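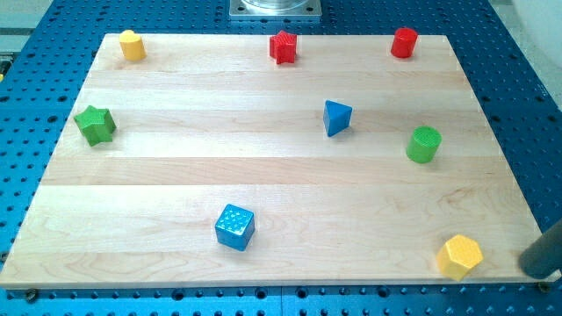 Block set and wooden board on the perforated table, with the gripper finger at right.

Bench Cell Purchasing: Frequently Asked Questions
Maintained by Signe Lindqvist. Last revised 2019-03-29.

What does the standard Sarik bench package cover?
The arm, its controller, one gripper and the perforated table. The work board and the blocks are ordered separately under consumables.

Can we use our own table?
Yes, if it is rigid and takes the arm's base plate. Most departments that tried an ordinary workbench bought the perforated top within a year. Budget for it at the start.

Which block set should we order?
Whichever one your test plan names. Mixed sets with cylinders, stars, cubes and prisms suit general grasping work. If you only need to stack, cubes alone are cheaper. A replacement mixed set from Plutach is 38 euros, delivery included.

Do we need the wooden board?
It is recommended. The board gives a plain surface with no holes, and it can be swapped when worn. Boards are 99 euros each. Order two – the second often gets used sooner than planned.

How long is delivery?
Arms take 19 weeks from a signed order. Tables and boards come from Zamudio and normally arrive well before that. Orders placed in August take longer, as the works closes for part of the month.

Are gripper fingers a spare part or a consumable?
A consumable. Put them on the running budget. Finger tips are not covered by the warranty, whatever the cause of damage.

What does the service contract cost?
The Clinel contract is 324 euros a month for one arm. It covers a yearly visit, calibration and remote support. It does not cover moving the cell to another room.

Can we buy second-hand?
Only with the service record. Without one, Clinel will charge for a full inspection before taking the arm on.

Who signs off the order?
Your budget holder, then Signe Lindqvist. Send the quote and a floor plan showing the power sockets.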